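Arm pre-run checklist, with my notes
Shared bench, Cotwood workshop

Okay so this is the list I go through before I let the arm do anything on its own. Kylie Hoani asked me to type it up because my paper copy has coffee on it and half the arrows point at nothing. I've left my comments in, skip them if you just want the steps!

1. Power off, walk around it once
OK. Look at the floor too. Last time I had an extension cord looped around the leg of the stool and I'd been sitting on that stool for an hour.

2. Base clamps
OK, both snug. I had to give one of them 2 more turns. Please use the long handle for this, the short one lets you think it's tight when it's not.

3. Joint bolts, top to bottom
OK after fixing. One was loose enough to turn with my fingers, which I did not love. Wanpen Phromma has a paint pen in her drawer (she says anybody can borrow it) and I put a little line across every bolt head, so next time you can just look and see if the line still matches up.

4. Cables through the full range
Move the arm by hand, power still off, and watch every loop. You want slack at the far end of the reach and nothing rubbing. OK on everything except full stretch to the left, where it gets a bit tight. I've set the software limit short of that and I'd like it to stay there until somebody reroutes the cable.

5. Fingers
Wiggle each one. Check the screws, check the tips for burrs. Mine are pretty beat up, all scuffs and scratches, but they still close square so I'm calling it a pass. New ones are on order from McAlister and I'm not holding my breath.

6. Stop button
Press it while the arm is moving slowly. Do it 3 times, from 3 different positions. OK, OK, OK. If it ever fails even once, pull the plug and go home, I mean it.

7. Grip force
Start low and creep up. I'm running the Skarkeck controller on profile 9, and the leather card holder is my test piece this month since it shows you right away if you're squeezing too hard. The cards are there for the fiddly part, picking up something thin from a hard flat top.

8. Work area
Clear whatever the program doesn't need. Tools included. Marked "needs work", and that one's on me.

Cards on the marble top, card holder in the gripper: 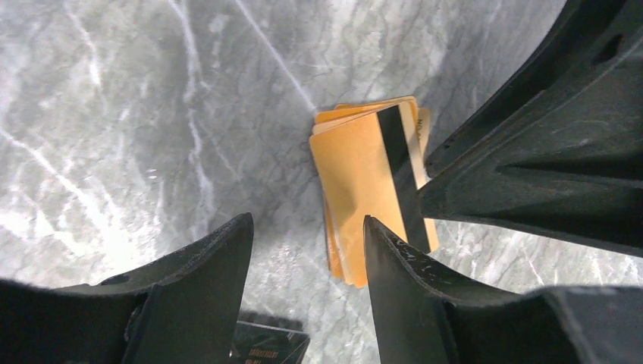
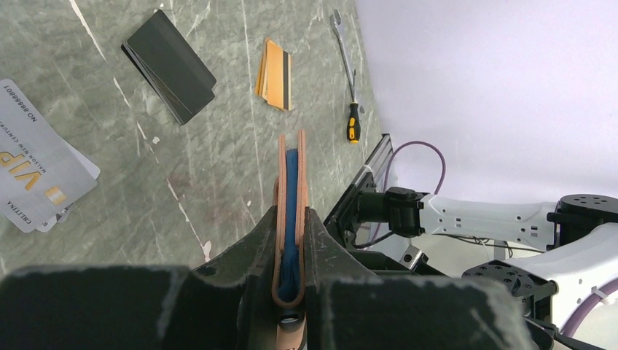 9. First run at low speed
One hand on the stop button the whole way through, no phone. I do the first full cycle at the slowest setting and only go up if it sounds right. You'll learn the sound pretty fast, it's a kind of even hum, and anything clicky means stop and go back to step 3.

10. Shut down and log it
Park the arm, power off, write the cycle count on the card by the door. I left it at 591. If you bump the arm or change a limit, write that down too, even if it seems silly (Kylie spent a whole evening chasing a "fault" that was me moving the home position and forgetting to say so, sorry again Kylie).

Still open: cable reroute, new fingers, and a proper hook for the tools. I've got a bit of scrap from the Irdale job that should do for the hook, so don't throw it out please.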